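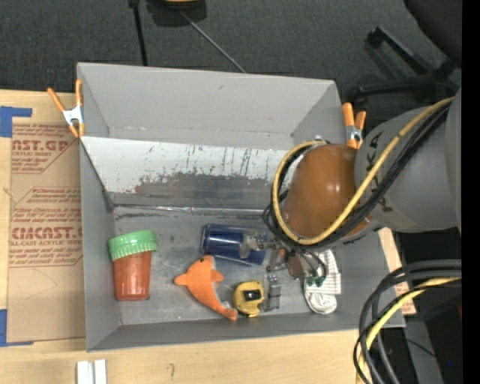

Green lid, orange tub, orange plush friend.

Jan 8, 2024

Okay, a long one tonight, so get comfortable. A bunch of you asked what ever happened with the Wanard pressure cooker lawsuit, the one I posted about back in September. There's finally a ruling, and I've read the whole thing (with a lot of tea), so let me try to tell it the way I'd tell it across my kitchen table.

Quick recap for the new folks, and hi, welcome! A woman bought a Wanard cooker, used it for a couple of years with no trouble, and then one evening the lid came open while there was still pressure inside. She was burned on both arms and spent 6 days in the hospital. She sued the company that makes it, Jumholm, and the store that sold it to her.

Jumholm's side was that she must have forced the lid. They pointed to the manual, which says in pretty big print never to open it until the pin drops. And I'll be fair to them, it does say that. I looked. It's on the second page and there's a little drawing and everything.

But her lawyers had the complaint log. Before she ever bought hers, the company had gotten around 40 calls and emails from people saying the lid turned too easily while the pot was hot. Some of them were very calm and polite about it, too, which kind of broke my heart a little. They got a form letter and a coupon.

The jury was out for less than a day. They found that the locking ring was a defective design and that the warning in the manual didn't make up for it. The store was let out of the case, since it sold the box the way it came and had never been told about the complaints.

Now the money, because I know that's what everybody wants to hear about. The jury put 60 percent of the fault on Jumholm for the design and the rest on Phí, the supplier that made the ring and changed the part without a new round of testing. They'll split her medical bills and the pain and suffering award along those lines. There were no punitive damages, and I went back and forth on whether that seemed right to me.

Several of you asked if this means you'll get a check. No, I'm sorry, it doesn't. This was one person's case and it only covers her. There is a separate claim over the same lid with a little over 3000 owners signed up, but a judge still has to decide if it can go ahead as a group, and those things move slower than my knees on a cold morning.

If you own one, look at the sticker underneath. The older ring has a plain edge and the newer one has a notch you can feel with your thumbnail. If yours is plain, please quit using it for now and write to the company — in writing, not just a phone call — and keep a copy of whatever they send you back. A photo of the sticker is a good thing to keep too.

Jumholm says it will appeal, so this isn't the end of it. I'm taking the Skillura evening course on consumer law this winter (my second try at it, wish me luck) and I'm hoping the appeals part will help me make better sense of the filings when they come.

I'm not a lawyer, just somebody who reads these things and likes to talk about them. If your pot's lid has ever done something that scared you, tell me in the replies. I'll answer as many as I can after supper tomorrow.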